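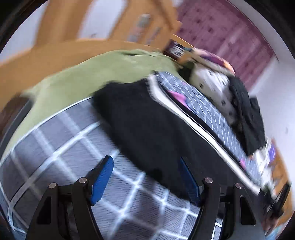 The grey plaid blanket, Mustcombe, August 3, 2026

I've been reading surah Al-Ikhlas again, chapter 112, which must be the first one I ever learned by heart (I was small enough to be bribed with dates). It has only four verses, and I had rattled through it for years without stopping to think what I was saying!

All that changed in July, when our little study circle at Hastbridge gave a whole evening to it. I did wonder how we'd fill the time. Well, we ran over, and the tea went cold, and we still hadn't finished with the second verse and that word as-Samad, the One everybody turns to and who needs no one in return. One translation had "the Eternal", another "the Self-Sufficient", and I came home with both scribbled in my notebook and couldn't choose between them.

There's a well-known saying of the Prophet, peace be upon him, that this chapter is equal to a third of the Quran. I used to hear that as a sort of bargain, I'm ashamed to say. Now I take it slowly, one verse to a breath, usually after the dawn prayer while the house is quiet and before the bedding gets sorted out.

Next time we're on chapter 100, the one with the galloping horses, and I've promised to bring the biscuits.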